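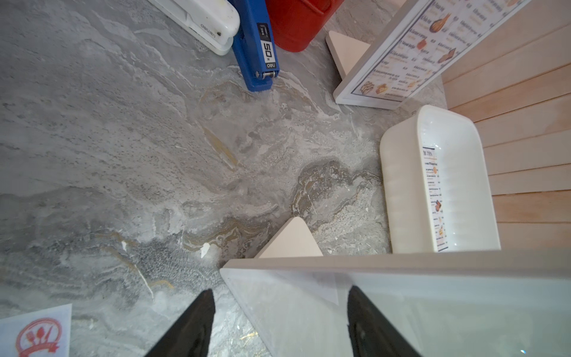
Pako Tabletop, wrist view subset: data card and notes for people thinking of training on it

Maintained by Áine Dolan. Reviewed, with complaints, by Roxana Lozano. Where we disagree the text says so.

What this is

Teleoperated tabletop manipulation episodes from a two-finger gripper, with the wrist camera stream, joint states, gripper opening and a text instruction per episode. The subset covers cluttered tables: office items, menu boards, paper, acrylic panels, plastic trays and containers. It is part of the larger Pako collection but can be downloaded and used without it.

Episodes after filtering: 2,921
Episodes before filtering: 2,979
Control rate of the recorded actions: 10 Hz
Instruction templates: 23

The gap between the first two numbers is small, and you should be suspicious of that. Our filter removes episodes with missing frames, broken timestamps or an empty instruction. It does not check whether the task was done. An episode where the operator shoves a tray off the table passes the filter as long as the files are whole.

Why a separate card

The main Pako card says the data is "suitable for learning general manipulation skills." Neither of us would have written that sentence. We trained three policies on this subset and got one that was useful, in one room, on the same tables the data came from. Moving the arm to the second bench at Darkbridge was enough to make it miss its first grasp most of the time. If you have a paper that says otherwise, please send it, along with the evaluation script.

File layout

episodes/ holds one folder per episode, with wrist.mp4, state.parquet and meta.json
splits/ holds train.txt, val.txt and val_hard.txt
tools/ holds the loader, the time alignment script and the viewer
calib/ holds camera intrinsics and the hand-eye transform, one file per camera mounting

Check the calibration field in meta.json before you use anything in calib/. The camera was taken off and put back in November and the transform changed. Episodes recorded before that point to calib/a.yaml and the rest to calib/b.yaml. Earlier releases pointed everything to a.yaml. If your projected gripper tip lands beside the real one, you are on an earlier release.

Loading

pip install -e tools
python -m pako_tools.view --episode 23
python -m pako_tools.check --split train

The check command takes a while and prints a lot. A line that starts with DRIFT means video and state disagree on the episode length by more than one control step. Do not train on those without running the alignment script first. The loader will let you, which Roxana considers a bug and Áine considers a default.

Perception labels

Object boxes and masks come from an automatic labeler built on the Gromholm segmentation model, fine-tuned on our own frames. They were not drawn by hand. Known problems:

Frosted and clear acrylic. The labeler often returns the glare patch as an object and leaves the panel out. Where a panel stands over patterned stone it may return nothing at all. Treat any mask tagged "panel" as a guess.

Marble tabletops. Dark veins are sometimes masked as cables. Chips and crumbs get boxes of their own, with confident scores.

Stand feet. The small triangular supports under menu boards and panels are split from the thing they hold up in some episodes and merged with it in others. We have not settled on a rule.

White on white. White trays, white frames and sheets of paper swap labels from one frame to the next. Smoothing over time hides this and does not fix it.

Gripper fingers. These are masked well when open. When nearly closed the two become one blob, and the finger-gap estimate taken from vision should be ignored. Use the recorded gripper opening.

There is no depth. We tried a learned depth model and took the output out of the release. It looked good in slides and put acrylic surfaces behind the table.

Actions

Actions are stored as end-effector deltas in the camera frame plus an absolute gripper target. The deltas are computed from the measured pose, so they carry the lag of the arm's own controller. If you replay them open loop on a Kavanagh arm with stock gains, expect to arrive short. We use a small lookahead in our own replay code, and the value was tuned by eye.

Planning metadata

Each meta.json has a "plan" field with a list of subgoals. A language model wrote these from the instruction and a few frames. Roxana wants them removed. Áine kept them in because two groups asked for them. Neither of us has seen them help a policy. They do name objects that are not on the table, so at least do not use them as ground truth for grounding.

Evaluation

val.txt shares tables and objects with train.txt. A good number on it tells you the training loop runs. val_hard.txt holds out whole table setups and is the only split we would quote. Offline action error on either one matched real success poorly in our runs: the policy with the lowest error was the one that hovered over the tray and never closed its fingers.

Please report real trials with the starting layout fixed in advance, and include the ones you had to stop.

Not suitable for

Safety claims of any kind.
Grasp planning on transparent or frosted parts.
Reading small printed text. Menus appear often, but compression has eaten most of the fine print, and there are no transcriptions.
Comparing camera mountings. The object sets changed along with the mounting, so you can't separate the two.

Open items

Redo the panel masks by hand on val_hard. Áine, started.
Make the loader refuse DRIFT episodes. Roxana has a patch waiting.
Add a per-episode success label. Agreed in principle, unassigned.
Fix the viewer crash on episodes with no masks.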